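Kids' Corner › Jobs and Work › How Hiring Works

How Does a Company Pick a New Worker?
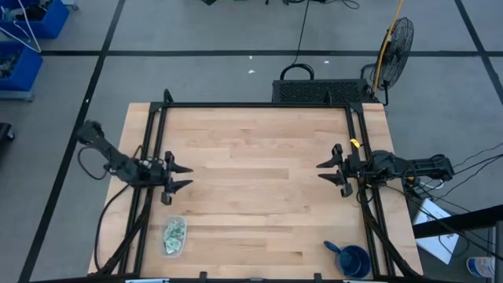

What is a job interview?

It's a talk between a person who wants a job and the people who are hiring. Both sides ask questions.

Before the interview, a company writes a job ad. The ad tells what the work is, where it is, and how much it pays. People who want the job send in a résumé — a page that lists their schooling, their skills, and the jobs they've had.

Big companies can get a lot of these. Last June, Harko put up one ad for a store in Greenwood and got 1,337 résumés. It had 2 jobs to fill. A computer program sorted the pages first, looking for words from the ad. Then people read the ones that matched.

After the interviews, the company calls the person it wants and makes an offer. That person can say yes, say no, or ask for something different, like a later start day.

Word to know: an applicant is someone who asks for a job.

2,741 shares · 2 comments

Contact us | © Ikwood Kids | Back to top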